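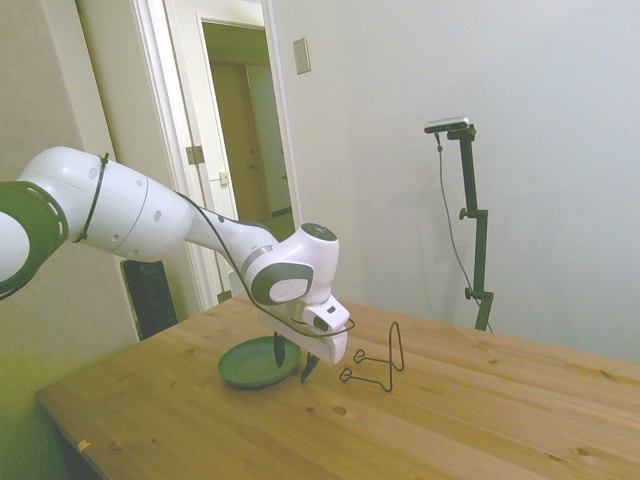

Atril de alambre para un plato en la mesa: ¿lo dejo ahí o a la pared?

Foro > Cocina y comedor > Orden y decoración

pendo_mabula
Hola a todos, llevo tiempo leyendo y por fin me animo a escribir. Tengo un plato verde oscuro, redondo, bajito, con el borde un poco levantado, que me encanta y que llevaba meses enterrado debajo de los soperos. Me he comprado un atril de esos de alambre negro, de los de una sola pieza doblada, con el arco alto atrás y las dos patitas con ganchos delante. Es el modelo fino de Drolska. La mesa es de pino claro, muy sencilla, y el negro sobre la madera me gusta muchísimo (más de lo que esperaba, que yo iba buscando uno dorado y no quedaba).

Mis dudas: el plato pesa 364 gramos, lo he puesto en la báscula de repostería. El atril es ligerísimo, parece una percha. ¿Os fiais de estas cosas? ¿Y lo dejaríais en la mesa donde se come o mejor en una balda? En casa somos de apoyar los codos, el periódico, el ordenador y lo que haga falta.

leonilde_tavares
¡Bienvenida! Yo tengo tres como ese y me fío por completo. 364 gramos no es nada. El mío grande sujeta una fuente de 489 y ahí sigue, y eso que está encima del aparador al lado de la puerta, que cuando hay corriente pega unos portazos que tiemblan los vasos. Lo importante es que el plato quede metido en los ganchos y recostado en el arco, sin medias tintas. Si lo dejas un poco de lado se va girando él solo con los días.

En la mesa me parece precioso, yo lo dejaría. Y el verde oscuro con pino, un acierto.

faraji.masanja
Voy a ser el aguafiestas. En una mesa de diario no lo pondría nunca. Los atriles de alambre fino aguantan bien el peso quieto, lo que aguantan fatal es el golpe de lado. Alguien estira el brazo para coger el pan y adiós plato. Yo perdí así uno que me habían traído de Portugal y todavía me acuerdo cada vez que abro el armario.

Balda o pared. Y si es pared, con colgador de disco adhesivo, no con los de muelles, que te muerden el borde.

leonilde_tavares
Faraji, lo de los muelles te lo compro, pero lo del disco adhesivo me da un miedo horroroso. Se me cayó uno en pleno julio, con el calor, a las cuatro de la tarde, y pensé que había entrado alguien en casa. Prefiero mil veces el atril.

faraji.masanja
Porque no lo dejarías secar las 24 horas, seguro – se moja el disco, se espera a que quede pringoso, se pega y se deja el plato boca abajo hasta el día siguiente. La gente lo pega y lo cuelga en el mismo rato.

leonilde_tavares
Lo dejé secar un día entero, listo.

pendo_mabula
Jajaja, no os peleéis por mi plato, por favor. La pared queda descartada, vivo de alquiler y el casero es muy suyo con los agujeros. O mesa o balda. La balda que tengo es estrechita, y el atril con las patas hacia delante se come casi todo el fondo, así que tendría que ponerlo justo al borde y tampoco me convence.

Otra cosa que he notado: el alambre deja unas sombras muy finas sobre la madera cuando hay luz, y me paso el rato mirándolas como una tonta mientras tomo el café. Vacío también me parece bonito. Igual lo dejo de escultura y el plato lo pongo tumbado a su lado con unas mandarinas.

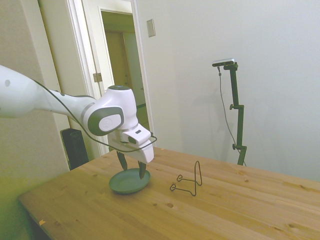

lorraine_waaka
Me meto con una pregunta, que ando mirando atriles para mi madre: ¿los ganchos de alambre marcan el borde de los platos?

seidu_mahama
Depende del acabado. Si el alambre lleva una pintura gruesa, apenas se nota; si va pintado con una capa fina, con el tiempo se pela en la curva y entonces sí puede dejar una raya gris en los esmaltes claros. Se arregla con un trocito de tubo termorretráctil negro en cada gancho, que ni se ve. También vale el fieltro adhesivo, aunque a mí se me despega.

lorraine_waaka
Lo del tubo termorretráctil me parece una idea buenísima, gracias. Mi madre tiene todos los platos blancos o crema, así que las rayas se verían desde la calle. ¿Se encoge con un secador normal o hace falta pistola de calor?

seidu_mahama
Con un secador normal tarda una eternidad y el mío no llegó. Yo usé un mechero con mucho cuidado y pasándolo deprisa, pero si tienes pistola, mejor. Corta el tubo un poco más largo que el gancho, que al encoger se acorta algo.

faraji.masanja
Y pruébalo antes en un trozo suelto de alambre, no en el atril. Lo digo por experiencia, que chamusqué la pintura de uno y olió la cocina hasta la noche.

pendo_mabula
Yo el mío lo acabo de repasar con el dedo y va suave, pero lo del tubo me lo apunto por si acaso.

Y ahora la pregunta rara. Se me ha metido en la cabeza que un soporte así podría servir para algo más que para un plato. Tengo muy poco sitio en los cajones y las sartenes van apiladas una encima de otra con papel de cocina por medio, un desastre. ¿Alguien ha puesto una sartén pequeña de pie en un atril de estos, de canto? En la etiqueta pone que soporta hasta 875 gramos, y mi sartén pequeña está por debajo. Lo que no veo claro es el mango, que tira para un lado y al ser largo hace palanca.

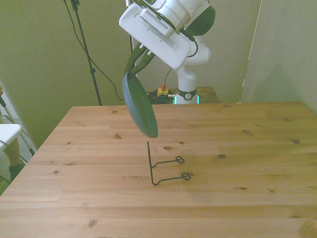

He pensado en ponerla con el mango hacia arriba, apoyado en el arco, pero entonces sobresale una barbaridad y estamos en las mismas con los codos. Con el mango de lado me da la impresión de que el conjunto se va a ir girando poco a poco. También podría buscar un soporte más ancho, de los de tapas, pero son feos como ellos solos y a mí me apetecía que todo fuera del mismo alambre negro. Contadme si lo habéis hecho, aunque os saliera mal.

leonilde_tavares
Sartén no, eso ya no. Te lo digo yo que soy la defensora oficial del atril en este hilo. Un plato reparte el peso igual a los dos lados y una sartén no, y además la vas a coger y soltar todos los días, con prisas y con una mano. El alambre se va abriendo. Mira en Flirkitwood, que tienen unos organizadores de alambre negro con cinco separaciones, se ponen de pie dentro del armario y caben sartenes y tapas.

seidu_mahama
Yo sí lo hice, con una de crepes, que es casi plana, y me duró meses sin problema. El mango iba hacia arriba y un poco inclinado. Pero la tenía en un rincón de la encimera donde no pasaba nadie y la usaba una vez al mes como mucho. Para una sartén de diario le doy la razón a Leonilde.

Un truco si te empeñas: dos gotas de silicona transparente debajo de cada pata, dejadas secar del todo antes de apoyarlo. El atril deja de patinar y encima no raya la mesa. El pino es blandísimo, se marca con mirarlo.

faraji.masanja
Lo del pino es cierto y me extraña que no haya salido antes. Si arrastras el atril por encima, te hace dos surcos. ¿Qué protección lleva la mesa?

pendo_mabula
Ninguna que yo sepa, venía así cuando me la dieron. Tiene sus nudos oscuros por todas partes, que me gustan mucho, y no querría taparlos con nada que amarillee.

faraji.masanja
Entonces aceite duro al agua, mate. Yo uso el de Vultero y el pino se me ha quedado casi del mismo color, un pelín más cálido. Dos manos finas, lija suave entre una y otra, y a la segunda quita todo el sobrante con un trapo de algodón. Que no te quede charco en las juntas de los listones, que ahí se ve brillante luego. Y los trapos extendidos a secar al aire, nunca hechos una bola en la basura.

lorraine_waaka
Yo en pino usé cera y me arrepentí, cada vaso frío deja cerco. Voto por el aceite también.

leonilde_tavares
A mí la cera me gusta. Con posavasos no hay cercos.

lorraine_waaka
Con mis hijos los posavasos duran en la mesa lo que tardan en convertirse en discos voladores.

pendo_mabula
¡Gracias a todos, de verdad! Os cuento lo que voy a hacer: aceite en la mesa este fin de semana si no llueve, silicona en las patas y el plato en el atril, pero en la esquina que da a la ventana, lejos de donde nos sentamos. Para las sartenes miro el organizador que dice Leonilde, que con las medidas de mi armario tengo que echar cuentas, porque hay una tubería al fondo.

Y ya puestos, en el taller Magagula, donde compré el plato, hacen una fuente a juego y la tengo en favoritos desde ayer. Decidme que no la compre.

leonilde_tavares
Cómprala.

faraji.masanja
No la compres hasta que tengas dónde ponerla. Y si la compras, pregunta cuánto pesa antes de pedir otro atril igual, que con una fuente te puedes pasar de lo que marca la etiqueta.

seidu_mahama
Pendo, una cosa que se me olvidaba: mide la altura útil del armario con la puerta cerrada y descontando la bisagra. A mí el organizador me cabía de sobra y luego la sartén grande chocaba con la de arriba.

pendo_mabula
Apuntado. Voy a por el metro.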